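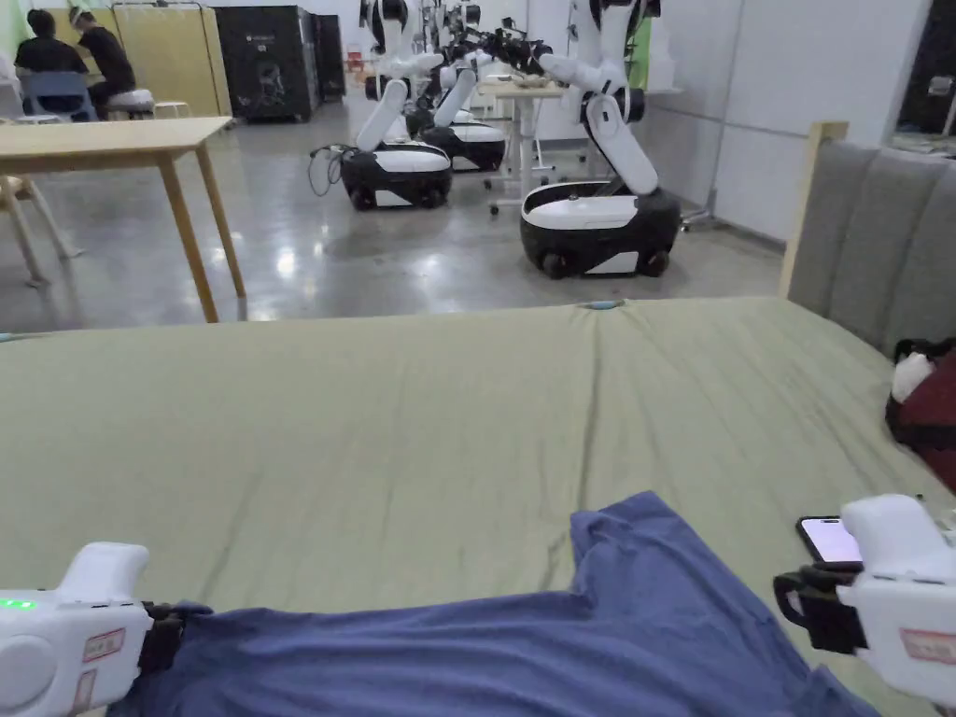

Folding on a Soft Surface
Report for the Textiles in the Home course
Maya Khalaf, Dénes Somogyi, Viktória Veres
Supervisor: Gunnel Lindqvist

1. What we wanted to find out

Most folding instructions assume a table. Most people we know fold their laundry on the bed. We wanted to see whether a T-shirt folded on a mattress comes out any different from one folded on a hard top, and whether the sheet under it matters.

We used the three-step fold from the Munska handout: sleeves in, sides to the middle, bottom up to the collar. A fold was accepted if the finished shirt fit inside a cardboard template and no sleeve showed. We did 68 folds in all, half on the bed and half on a hard table at school. Each shirt was shaken out before it was used again.

Takeshi Nagano read our plan before we started and asked us to write down the state of the sheet as well as the state of the shirt. We added a column for it.
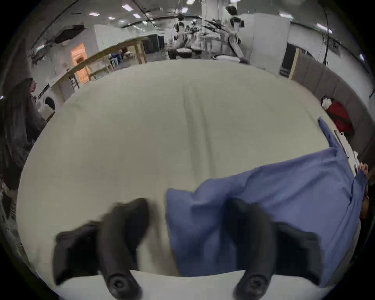

Munska, April 1, 2024

2. Notes from the bed

The mattress gives under the hand. When you press on one part of a shirt to hold it, the fabric next to it lifts and a ridge forms. On the table the same press keeps the whole shirt flat. Dénes found it easier to lay his forearm along the middle of the shirt than to hold it down at one point.

Blue cotton was the hardest for us. It bunches when it is dragged, so it has to be lifted and put down again. If one person holds the far edge while the other straightens the body, the wrinkles come out faster, but then it takes two people to fold one shirt.

Of the folds done on the bed, 14 were rejected. On the table it was 2. Nearly all the rejected ones had a side panel that had slipped during the last step.

3. The sheet

We had not planned to write much about this. A fitted sheet moves along with the shirt if it is not tight, and a crease in the sheet can print itself on the bottom layer of the fold. Small clips on the edge hold the fabric in place, although it can pucker where a clip sits.

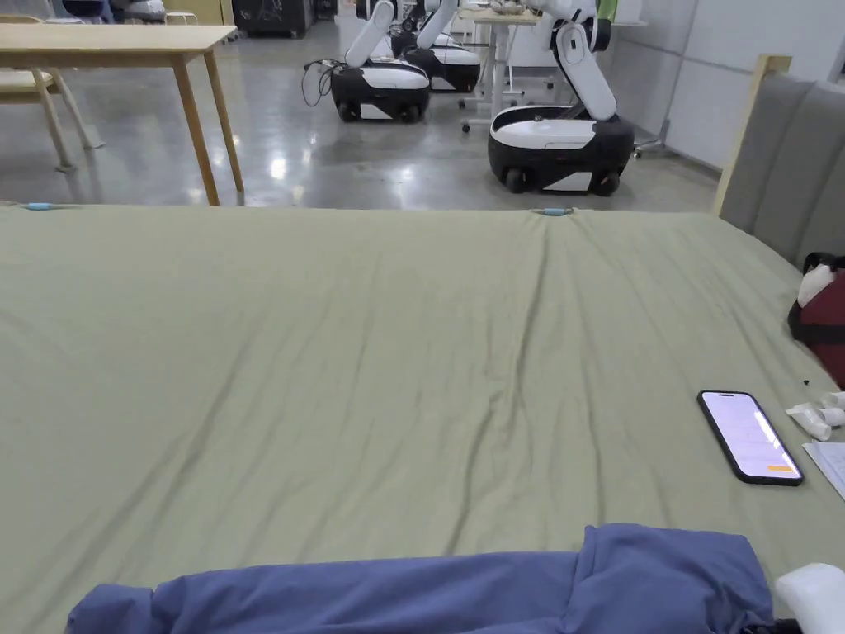 Smoothing the sheet by hand between folds also helped, but we did not do it every time, so we can't give a number for it. Viktória thinks we should have done half the bed folds on a freshly smoothed sheet and half on a wrinkled one. We agree and would do that in a second round.

4. What we would change

The template was too generous for the small sizes. A smaller one should be cut for those. We also changed who was folding partway through the table set, which makes the times hard to compare, and we left them out of the report. The full table of folds is in the appendix, with the column for the sheet on the right.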